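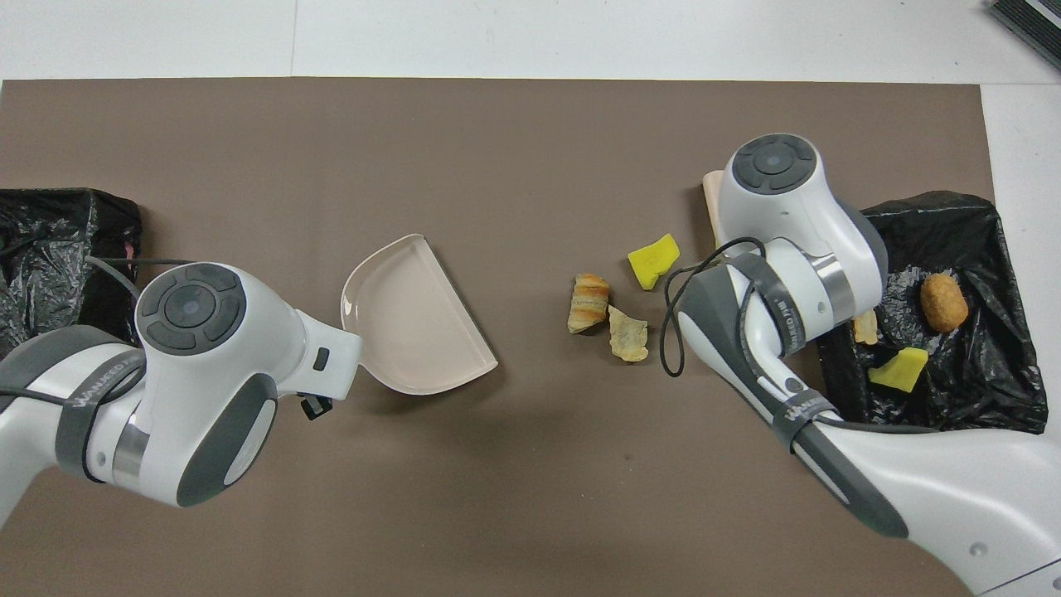

# Crumbs, Scraps and the Table Dustpan

Čestmír Ševčík owns six dustpans and uses one of them. The other five hang on nails in the hallway behind his repair shop, Mollero, where he fixes chairs in the front room and eats lunch in the back. The one he uses lives on the bench. It is small and pink, and he bought it for the kitchen.

"The floor ones are too deep in the back," he says. "You put them on a table and the front lip stands up. Then you are pushing crumbs against a wall."

A dustpan is one of the cheapest things in a house and one of the last to be replaced. Most people own the one that came with the broom. It was made for a floor, for someone bending down with one foot free to hold it steady, and on a tabletop it behaves differently. A loaded pan has to travel sideways to a bin, often over other things, and it has to be held level while it goes.

I spent part of March asking people how they clean a table. I wanted to know about tables that get dirty with mixed stuff, where there may be a piece of roll, a torn bit of sponge and a lot of flakes lying together. Wiping doesn't work well on that kind of mess. A wet cloth turns pastry to paste and pushes the bigger pieces ahead of it until they fall on the floor.

## Pieces that move and pieces that don't

Danica Malý runs a baking and coffee room called Pulano, with 14 seats and one long table that people share. She clears it several times a morning. Croissants are the worst thing she sells, from a cleaning point of view. The outer layers come off in curls, the curls weigh nothing, and a fast stroke with the brush sends them past the pan and over the far side.

Her method is to sweep the heavy pieces first, with short strokes, and leave the flakes. A chunk of roll goes into the pan easily if the pan is already touching the table in front of it. Once the chunks are gone she turns the brush so that only the tips of the bristles touch and brings the flakes in slowly.

"New staff do it the other way around," she says. "They chase the little bits because there are more of them. Then the big piece rolls through and scatters everything."

Sponge is a different problem. A dry offcut bounces and a damp one drags. Scouring sponges have two sides that behave differently, with the green side catching on the bristles and the foam side gripping the table. Ševčík cuts up old ones for spreading glue, so he ends most days with scraps of them all over the bench. He says an irregular piece of foam will usually turn around before it goes anywhere, and that the brush should be placed right behind it and then moved, with no swing at all.

He also says most people would pick it up by hand, and he doesn't see anything wrong with that.

## Something under the mess

Both of them cover the table. Malý uses a dark oilcloth on the end where dough is shaped. Ševčík uses brown paper, the heavy kind sold on rolls, and tapes down the short sides. He gets through up to 300 feet of it a year. 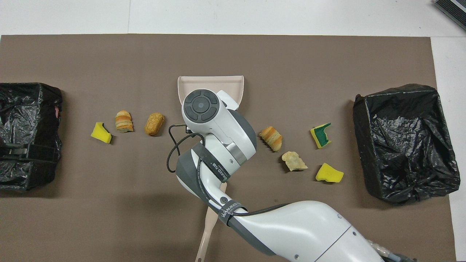
Paper has a few things going for it. Pale crumbs show up on brown much better than they do on white, and the surface has enough grip that a light flake stays put while you reach for the brush. When a sheet is done it can be folded inward and thrown out. The trouble is creases. A fold across the middle of the sheet will stop the lip of a dustpan, and fine crumbs collect along it. Ševčík rolls his paper backward against the curl before he lays it, and if a crease forms anyway he turns the sheet so the crease runs in the direction he sweeps.

The cover should stop short of the table edge. Malý leaves a hand's width of bare table on all sides of hers, and any crumb that lands there gets noticed and brushed back. She had it right up to the edge when she opened, and she swept the floor twice as often.

## The lip

If you are buying a pan for a table, the front edge is what matters. It should be wide, flat and thin. Run a thumbnail along the underside in the store. Many molded pans have a slight ridge left on the bottom, and that ridge is enough to hold the lip off the table. Rubber strips are common on floor pans and they do a good job on tile, but on paper they tend to grab and pull the sheet.

Raised sides on the other three edges are useful, and they needn't be high. A pan with low sides is easier to see into. Light colors help for dark dirt and hurt for bread, and I would not choose on color.

The handle angle is worth trying out too. Stand at a counter and set the lip down with the handle tilted up and away from the surface. Your wrist should be straight. With a lot of cheap pans the handle is in line with the base, so your knuckles hit the table before the lip does. A housewares company called Kvaran sells one with a raised handle, and Malý has two of them. She keeps one by the oven with the handle cut shorter.

For the brush, wood or plastic makes little difference. Bristle length makes a lot. Long soft bristles bend over a chunk of bread and leave it where it was. Short, fairly stiff ones will move it, and you control flakes by lifting your hand. Ševčík's brush is a Jimevow with a plain handle, stock number 613, and he has written the number on the wall over the bench so he can order it again.

## Where it goes

The trip to the bin is where a clean job comes undone. At Pulano the bin used to be under the counter, four steps from the long table, and Malý could follow the trail. Now she brings a low box to the table, lined with a trash bag, and sets it right beside the area she is sweeping. She uses 2 when she is sorting, with bread in the first for a neighbor's compost and everything else in the second.

Lining a low box takes a little care. A bag that is pulled tight across the opening works like a trampoline, and crumbs roll off it. Push the bag down into the corners before anything goes in and fold plenty of plastic over the rim, so that it hangs down the outside. Black bags are what most people have, and they make it easy to see what you have thrown out, which has saved Malý at least one earring.

Tip the pan from the back, with the lip inside the box and below the rim. Then tap it. Flakes cling to plastic, more so in dry weather, and one tap on the inside of the box takes care of most of them. Ševčík wipes his pan with a barely damp rag once a day and puts it back on the bench, lip down.

He has been meaning to take the five others off their nails. His daughter wants the metal one for ashes.

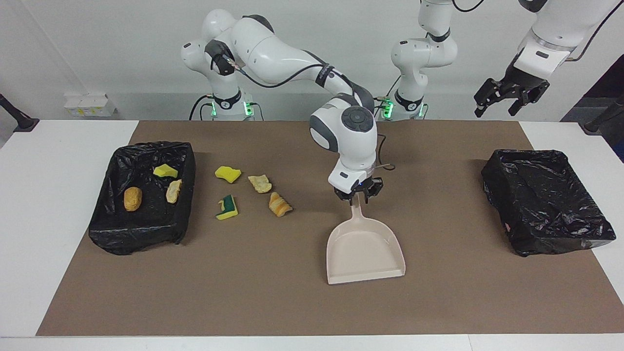 *Bread and sponge scraps on a brown mat, between a lined bin and a beige dustpan.*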